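costulano_fan
Pricing out a small arm for our gift wrap counter before February. Gatero wants $3,276 with the gripper, Waneden is $1,234 without. Paper and stems are the hard part for us! 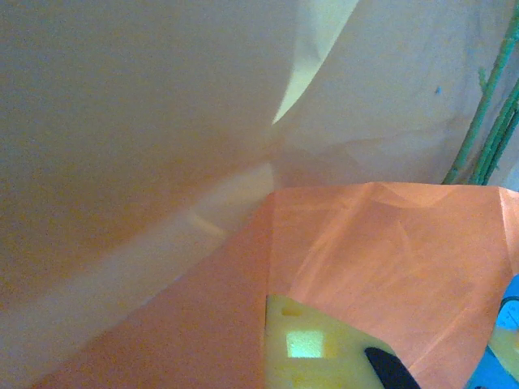 Photo: costulano_fan

guerra63
Get the cheaper arm and put the rest into fingers. Soft sheets crease if you look at them wrong.

tapegun
Disagree, I'd pay for the bundle. Adding a gripper later ate my whole budget (and then cables, another $119).

costulano_fan
Ugh, ok. Bags matter to us too, ribbon handles mostly.

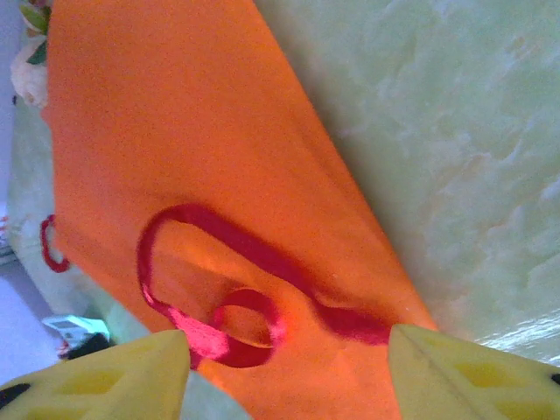
Orange bag, red handle, fingers open

guerra63
Then ask both for a trial first.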